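Rustad folding parade chair: a season of street festivals

Reviewed October 31, 2023

The Grilport shop sells this as "the festival-goer's chair", which made me suspicious before I'd opened the box. I took it to the Dovville founders' week in June, the one that marks the town charter of 1902, and to two smaller processions after that.

It weighs 3 kilos. Fine from the car park, less fine after the mayor's speech, the second speech and the long wait for the brass bands. The strap is thin and slides off any coat I own.

Sitting down is better. The seat is firm and the back doesn't sag, though it's low - when the lantern floats came past I was looking at other people's elbows. Darragh Conneely had the Storkura stool next to me, paid less, and saw more.

The cup holder takes a small can and nothing else. One rubber foot came off on the cobbles by the town hall and I never found it. Rustad will post you a new one, in a pack of 19, for reasons I can't work out.

Would I buy it again? For fireworks in a field, maybe. For a parade I'd stand, or borrow Darragh's stool. 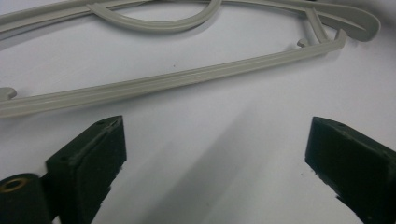 The claim that it folds "in one movement" I make closer to four, and the last of those needs a knee.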